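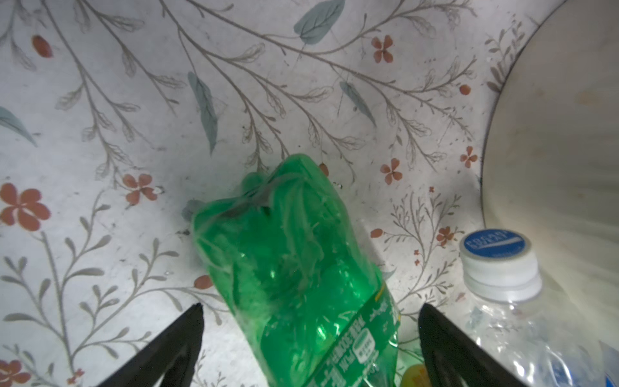

Reviewers at Natton asked whether the gripper fault in these episodes is a perception problem, and whether the set should be used for training at all. Endus replied that the fault is in the force readings and that the wrist video is fine.

Natton Crushed Bottles, data card

Contents
406 episodes of a two-finger gripper picking up plastic bottles from a tabletop with a patterned cover. Bottles may be crumpled or intact, and other items are often close by. Each episode has wrist video, joint states, finger opening and grip force. Video runs at 15 frames per second.

Known fault
In 36 episodes the force reading froze during the close. The controller never saw contact and kept closing until the travel limit stopped it. Most of these ended with a dropped bottle. The logs show a flat force line while the finger opening keeps shrinking - that is the easiest way to find them.

The cause was a loose connector on the force board, found in October. The Nuletti driver repeated the last good value and raised no error. It now stops the arm if the reading is stale for more than 15 control cycles.

Flags
Affected episodes have force_stale set to true. They are kept in the main folder, and the loader skips them by default. Do not use their force values for training or for setting grip limits.

Safety
Anyone replaying these episodes on hardware should leave the fault ones out. Keep hands clear of the fingers until the arm is powered down - the old driver can hold a close command after a stop request.

Open issues
The Jin exporter drops the flag when it writes to its older format.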